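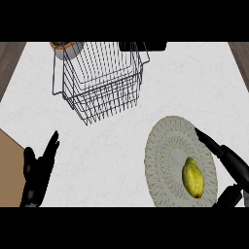 List: Rosetness Local Economy
Subject: Re: What the wage numbers do and don't show
Date: Wed 15 November

On the list, a member wrote:

> I read the county summary twice and I still can't square it with
> what I see. It says typical weekly pay is up since August, but my
> sister's hours at the Plumix plant were cut and rent keeps climbing.
> Is the average being dragged up by a few big salaries? And why does
> everyone keep starting their charts in 2000?

Great questions, and I'm so glad somebody brought up the starting year, because I've been chewing on it all week!

First, the pay figure. The summary uses a median, so a handful of big salaries at the top can't pull it up much. What can move it is who gets counted. If a plant lets go of its lowest-paid people, they drop out of the pay figures entirely and the middle worker left over earns more than the old middle worker did, even if not one person got a raise. I think that's a good part of what we're looking at. The summary covers 1546 workers on local payrolls, and the previous one had about 200 more. That's a big change for a place our size.

Cut hours are a different matter. Weekly pay should catch them, but the table everyone is passing around converts it all to full-time equivalents first (see the note under the second table, it's tiny). So your sister could lose a whole shift and that line wouldn't budge. The unconverted table is in the appendix and it is well worth the scroll – it looks a lot flatter.

On the year 2000: it was close to a peak for factory work here, so any chart that starts there makes what follows look like one long slide. Start a few years later and you get a cheerful recovery from the very same numbers. I'd love to see both versions side by side before the budget hearing. People can handle two charts!

Rent is where I agree with you completely. The county adjusts pay with a regional price index, and Tralturov is in that region and has had much milder rents than we have. I tried swapping in our own rents from the Cao Street survey, and most of the gain disappeared. The survey only had 49 replies, so please don't quote me at the hearing, but I'd really like to run it again with a bigger batch.

If anyone has old payroll summaries in a drawer, even paper ones, I'll happily type them up. I have the spreadsheet started already – tell me if you want a copy and I'll send it over tonight.

Filed under: Jobs & Wages, County Budget

Recent threads
Bus fares and the evening shift
Who pays for the Tralturov road?
Reading the county budget, part 2
Property tax appeals: deadlines

Last updated: Wednesday evening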